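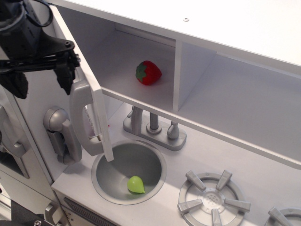

Putting the Strawberry Away: can a machine tidy a kitchen yet?
Final project report, Household Automation module
Neelam Pandey, Bakari Muli and Pylyp Sirko
Supervisor: Esther Nyaga
January 22, 2024

Print this page
E-mail this page

1. Why we chose this

When the three of us first sat down to pick a topic, Bakari had just moved into a shared house and was full of complaints about the washing-up, so you can probably guess how we ended up with kitchens! We wanted to know whether a robot arm could manage the small jobs most of us do half asleep: opening a cupboard, putting something in it, taking something out of the sink. A real kitchen was beyond our budget (and our nerve), so we worked with a toy one, which has doors, shelves and taps in the usual sorts of places and is much kinder when bumped.

2. The tasks

We settled on 2 chores. The first was to open the upper cupboard by its handle and move a piece of toy fruit between the shelf and the sink. The second was to shut the door again. Pylyp wrote the control software, which we named Stunulik, and Neelam ran the sessions and kept the log. Over the whole of January we made 487 attempts, each limited to 100 seconds.

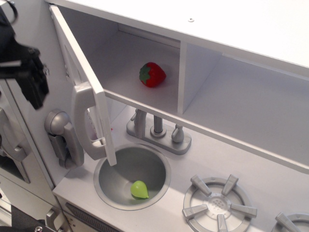
Figure 1. Cupboard door open, with the strawberry on the left-hand shelf and the green fruit in the sink.

3. What we found

Doors were harder than fruit, which surprised all of us. A person pulling a door lets their wrist follow the curve without thinking, whereas our arm had to be told about the curve, and if it was told slightly wrong it simply lost the handle. Picking up fruit went rather better once we slowed the fingers down, although small pieces in the round sink still gave us a good deal of trouble.

So, would we trust it at home? Not yet, we think, and certainly not with glasses. We would love to see next year's group try a drawer.

Our warm thanks to Fidel Ojeda for his patience with our bookings.

Print | E-mail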